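Written rules for a two-arm bench handling a corded lamp

Girham Bench Office

Our office is preparing a written procedure for two-arm benches on which household articles are handled. The current article is a small table lamp with a round frosted globe and a power cord. Existing house rules cover entry to the work area, emergency stops and operator training. They are silent on articles that carry a cord of their own and may be connected to the building supply.

The bench stands in an open room with a second table beyond it, and staff pass on more than one side. The log shows 3,586 completed runs with uncorded articles under the present rules. We wish to know whether those rules may be extended to the lamp by a short amendment, or whether a separate procedure is the accepted practice. We would also be grateful for guidance on where the cord should run. At present it crosses the tabletop and goes to the right side of the metal frame.
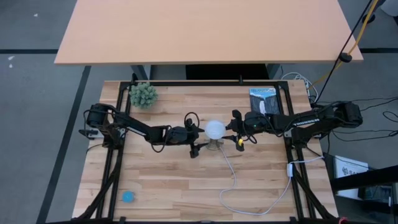
Nostness Workplace Standards

A short amendment is sufficient in most cases, provided that the risk assessment is repeated for the new article and the result is signed before the first run. An amendment that merely adds "lamp" to the list of permitted articles should not be accepted.

The following points should appear in the text.

Supply. The default state is unplugged. Where the task requires power, the supply must pass through a residual current device, and the operator must be able to disconnect it without reaching past either arm.

Cord. The route is to be drawn on the bench plan. It should leave the table on the side with the least arm travel, with enough slack for the full lift height and no loop in which a finger or link could catch.

Force. Grip limits are set on the globe, being the weakest part, and are recorded by article. Limits taken from blocks or cups may not be carried over.

Resting position. The procedure must state what is done if the lamp is found on its side. Our own text requires the arms to be stopped and the lamp inspected for cracks before it is set upright by hand. Staff should not attempt to correct the position while either arm is enabled.
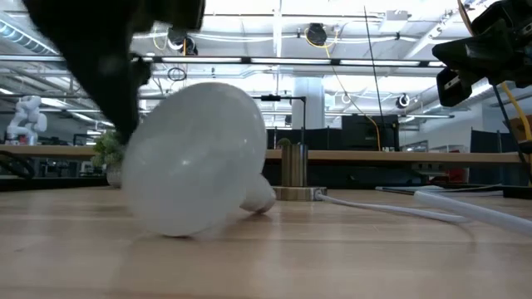
May an operator reach in to straighten the cord between runs?
Only after both arms have been placed in a protective stop and the operator has confirmed this at the control station. A pause in the program is not a protective stop.

The same rule applies to visitors, who in our view should not be reaching in at all. We limit attendance at the bench to 3 persons, one of whom holds the stop control and has no other duty during the run.

Śliwiński Technical Services

just unplug it. We have used lamps on our benches since October and nobody has needed a new procedure.

Holtholm Equipment Safety Desk

The previous reply is correct as to the safest state, but it does not answer what was asked. A procedure is still required for an unplugged lamp, as the cord remains a snagging hazard and the globe may still break.

We would add several matters to the list given by Nostness.

An inline switch is not a means of isolation. It may be used to turn the lamp on and off in the course of a task, but the plug must be withdrawn before anyone handles a damaged lamp. If the switch lies on the tabletop, its place should be marked on the bench plan together with the cord, and the gripper path should be checked against both at reduced speed.

Inspection of the cord, plug and globe should take place before each session and again after 30 runs. Any nick in the insulation removes the lamp from use. A repair with tape is not acceptable.

Gripper fingers should be examined at the same time for sharp edges and raised fasteners. Where fingers with pointed tips are fitted, the approach to the cord side should be programmed from above and with the fingers open.

Records are to be kept for 5 years. The entry should show the article, the force limit, the supply state and the name of the operator.

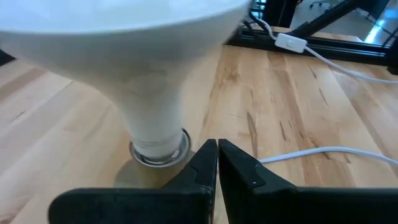

Nostness Workplace Standards replied that it agreed on the switch and would amend its own text, but that it considered a check after a fixed number of runs too rigid for slow tasks, and preferred a check at each change of operator.

Girham Bench Office

We thank all who responded. The amendment will be drafted with both intervals included, whichever falls first, and the revised bench plan will be attached to it. The provision on the resting position will be adopted as Nostness has worded it.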